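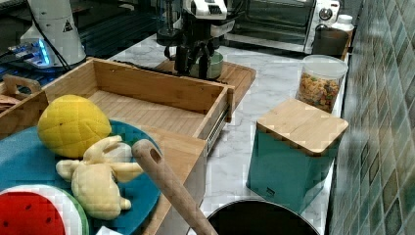

Fidelina Ticona wrote to me after she read the title of this talk, and she said that an athlete who speaks about the country should first win something for it. I asked if I may read her sentence to you and she agreed. She also said I am too soft with the players. Maybe so.

(Wait a little. Let people read the title slide.)

Good afternoon. I will talk about the team letter in Udirura, and about what a club can ask from its players when the anthem plays. I was the translator of the club for two seasons, so I was in the room for a part of this, and for the other part I was only outside the door.

First the facts. In June, before the match against Reron, the players gave the club a letter. It was one page. It said that during the anthem each player would stand, sit or stay in the tunnel, as he wished, and that no one would be asked for his reasons. The letter had the names of all players except 2.

The club answered the same evening. The answer had one line in it which I translated badly, and I want to correct it today. I wrote "the players must respect." The better word was "the players are expected to respect." You can imagine what happened in the locker room with the word "must."

(Slow here. Do not read the whole answer, only this line.)

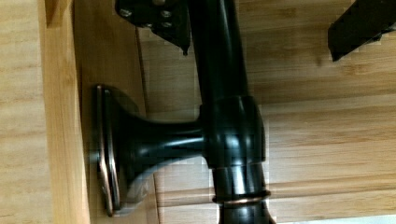

The captain was Abelardo Marulanda. He stood for the anthem all his career and he told every reporter that he would go on standing. But his name was first on the letter. Many people found this strange. I did not, and I think most of you who played in a team will not find it strange either.

Then the supporters. The club put a question on its page and received 459 replies. Of these, 117 were against the letter, and many of the others asked only about the tickets. Wendell Halvorsen, in his column, used the 117 as if they were the whole city. I wrote to him and he printed my letter, with a different title than mine.

(If somebody asks about the sponsor: Ernov never wrote to the club about the anthem. I saw no paper from them. Say this and go on.)

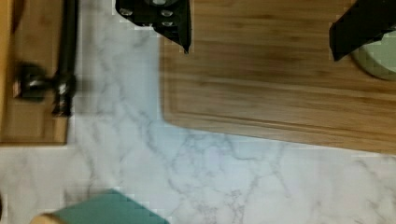 Now the match itself. The anthem took less than two minutes. Most of the team stood, a few players stayed in the tunnel, and the goalkeeper sat down on the bench and tied his shoes. There was some whistling from the north side. After that there was a football match, and we lost it on a corner kick.

What did the club do later? It did not fine anyone. It changed the order before the game, so that the teams come out after the anthem. Nelly Huamán calls this hiding, and she has said it to me on the phone more than once – she will probably say it again in the discussion. I think it was a poor decision too, but for another reason: the players who wanted to stand on the grass lost their place as well.

(Check the time. If there are less than five minutes, skip the part about the youth team.)

The youth team did it differently. Their coach, Brândușa Roman, asked the boys and their parents to come at six in the evening, and they talked until it was dark. They kept the old order, and each boy chooses. At the Espinoza tournament two of them sat and the rest stood, and I heard no whistling.

I will stop here and take questions. Please speak slowly if you are at the back, the microphone there is weak.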